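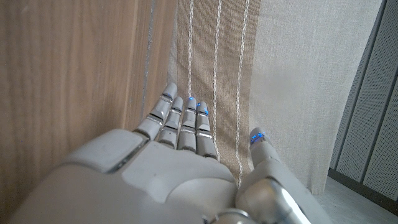 Honey-beige wood and the fabric, back room, 2022-06-25

Print this page | E-mail this page

Hello again! Kerubo and I are still busy with the back room, and we'll keep at it as we work our way round to the window.

If you missed the earlier page, we've been arguing over wood and fabric since we moved to Drukville. I wanted everything painted. Kerubo wanted wood, and lots of it, and she won (she usually does). I've come round completely, mind you. It's the grain that did it for me — those stripes going up the panel are all slightly different shades, and I keep stopping to look at them on my way past with the washing. It's a lovely warm colour too, a bit like the biscuits my gran used to make.

The fabric took us far longer. We sent off to Bavis for samples, then to Heffernan for more samples, and had the whole lot pinned up in the hall for weeks until Amado came to supper and told us we were being ridiculous. He was right! We picked one that night and I haven't regretted it.

Still to do: the skirting, the shelf over the radiator and the door, which sticks. Erasto Kariuki has offered to plane it if I feed him, so that's Sunday lunch sorted. I still can't decide about the curtains either — plain or striped? My worry with stripes is that they'd fight with the wood. Drop me a line if you've tried it at home, and tell me what you did about the lining.

Back to gallery list
Print this page | E-mail this page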